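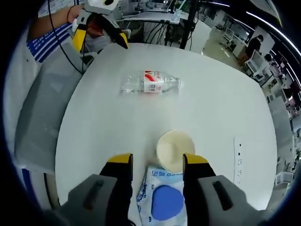 Špela Nikolovski has been an allergy nurse for 20 years, and she can tell a new patient by the size of the bag. The old hands turn up at the Keretti clinic with an inhaler and a paperback. The new ones bring everything they have ever rubbed on themselves, and she goes through it all, down to the sort of blue-and-white packet with a blue lid that sits on a table beside a bowl until it becomes part of the furniture. "People will swear they use nothing on their skin," she says. "Then I ask what they wiped their hands on."

Patch testing is not glamorous. Small discs go on your back, you are told not to wash it, and for several days you sleep like a plank. The waiting list stood at 128 when I joined it last October, with an itchy neck and a firm theory about wool.

My theory lasted 4 minutes. Nikolovski wrote it down politely, then asked about my shampoo, my watch strap and my aftershave, a gift I had been too well brought up to stop wearing. The aftershave was the culprit. My jumpers have been let back into the bedroom.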